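Comparing Arrest Warrant Records Across Two Court Systems: Term Project Report

Emilian Manole
Department of Criminal Justice, Coman College
Methods in Court Records Research, April submission

1. Background

A bench warrant is issued by a judge, most often when a person fails to appear at a hearing or fails to comply with a court order. An arrest warrant in the narrower sense is issued on a sworn statement of probable cause, before the person has appeared in court at all. Both authorize an arrest, and both are usually entered in the same computer system by the same clerk. Police officers who stop a car see the two kinds in one list.

This project looked at what happens to warrants after they are issued. The question was narrow: how long does a warrant stay open, and does the answer depend on which court issued it and on the type of warrant? The two courts studied are the county court at Lindavon and the county court at Rurkholm. They apply the same state code, use the same forms and sit in adjoining counties. They differ in one respect that matters here. Lindavon sends a reminder by mail and by text message before each hearing, and Rurkholm sends a letter only.

2. Data

Both clerks' offices publish a monthly register of warrants issued, recalled and served. The registers are public. They list a case number, the type of warrant, the level of the underlying charge (felony, misdemeanor or violation), the date of issue and the date and manner of closing. Names were present in the Lindavon register and were deleted before any analysis. Rurkholm publishes case numbers only.

The combined file contained 1,618 warrants after cleaning. The cleaning steps were as follows.

Duplicate entries were removed. A duplicate was defined as two rows with the same case number, the same type and the same date of issue. Most duplicates came from Rurkholm, where a warrant amended to correct an address is entered a second time.

Warrants recalled on the day of issue were removed. In both courts these are nearly always clerical: the defendant was in the building but in the wrong courtroom, and the judge withdrew the order when the defendant was found.

Warrants for material witnesses were removed. There were 19 of these, too few for a separate group, and they follow different rules.

Rows with a closing date earlier than the issue date were checked against the monthly PDF. Where the PDF showed a typing error, the date was corrected. Where it showed the same impossible date, the row was dropped.

3. Definitions

"Open" means issued and neither served nor recalled by the end of the study period. "Served" means closed by an arrest, including an arrest made by another agency. "Recalled" means closed by a judge without an arrest. A defendant who walked into the clerk's office and asked for a new date is counted under "recalled," even though the Lindavon register has its own code for this (VS, voluntary surrender). Rurkholm has no such code, and keeping it for one county only would have made the comparison uneven.

The length of time open was measured in days from issue to closing. Warrants still open at the end of the study period were treated as censored observations. A simple average of closed warrants would leave out the ones that take longest, and the first draft of this report made that mistake. The survival curves were redone after the midterm review.

4. Method

Kaplan-Meier curves were calculated for each court and each warrant type. The curves were compared with a log-rank test. A second set of curves was split by level of charge. No regression model was fitted. The registers contain nothing about prior record, home address or employment, and a model with only three predictors would have suggested more control than the data allow.

In addition, 30 case files were read in full at the Lindavon courthouse, drawn at random from the bench warrants. The purpose was to check whether the register agrees with the paper file. Rurkholm requires a written request for each file and the requests were not answered in time for this report.

5. Results

Bench warrants closed faster in Lindavon than in Rurkholm. The two curves separate in the first weeks after issue and stay apart for the rest of the period. Most of the gap comes from recalls. The rate of closing by arrest was similar in both courts.

Arrest warrants issued on probable cause showed no clear difference between the courts. This is expected if the reminder system is part of the explanation, as a person who has not yet been charged gets no reminder in either county.

Level of charge had a strong effect. Felony warrants closed soonest, nearly always by arrest. Warrants on violations stayed open longest. A large share of these were for unpaid traffic fines, and they tend to close when the person is stopped for something else or tries to renew a license.

In the file review, the register and the paper file disagreed in 3 cases. In two of them the warrant had been recalled from the bench and the recall was entered in the register several days later. In the other, the file contained a signed recall that had never been entered, and the register still showed the warrant as open.

The last case deserves attention out of proportion to its number. An officer checking the system would see a live warrant where none exists. The clerk was told about the entry on the day it was found, and it was corrected that afternoon.

6. Out-of-county arrests

A part of the work that was not in the original proposal concerns warrants served by agencies outside the issuing county. The register marks these with the code OC. For felony warrants the issuing court almost always sends deputies to collect the person. For misdemeanors it depends on a radius written on the face of the warrant by the judge.
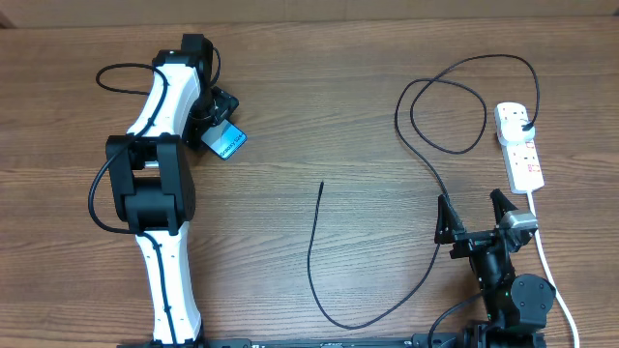 The radius is a free text field and is filled in unevenly. Lindavon judges mostly write "state" or "adjoining counties." Rurkholm judges write a distance in miles, or leave it blank. A blank field is read by the Trostau regional jail as "issuing county only," and by the Rurkholm sheriff as "state." As a result, a person held at Trostau on a Rurkholm misdemeanor warrant may be released with a notice to appear, while the register in Rurkholm continues to show the warrant as open. It was not possible to tell from the registers how often this occurs. The jail's release log would answer the question, but it is not a public record in the form needed.

7. Limitations

The comparison is between two courts only, and they differ in more than the reminder system. Lindavon holds a walk-in session each morning at which a person can ask to have a bench warrant recalled. Rurkholm requires a motion. Either the reminders or the walk-in session could produce the pattern in section 5, and the present data cannot separate them. A record of when each practice began would help, but neither office could supply a start date.

The registers record the closing of a warrant and say nothing about the case that follows. A recall is not evidence that the defendant came to the next hearing.

Late entry of recalls, seen in the file review, would make warrants look open longer than they were. If late entry is more common in Rurkholm, part of the gap is an effect of record keeping. The file review should be repeated there before the result is used for anything beyond this course.

8. Further work

The written requests to Rurkholm remain pending and the files will be reviewed if they arrive. The cleaning script and the code list are stored in the course folder with a short note on the OC field. The Lindavon file with names was deleted in line with the department's data rules. Anyone repeating the work will need to download the registers again, and should save the monthly PDFs at the same time. Earlier months are taken off the Lindavon site when the new year's pages go up.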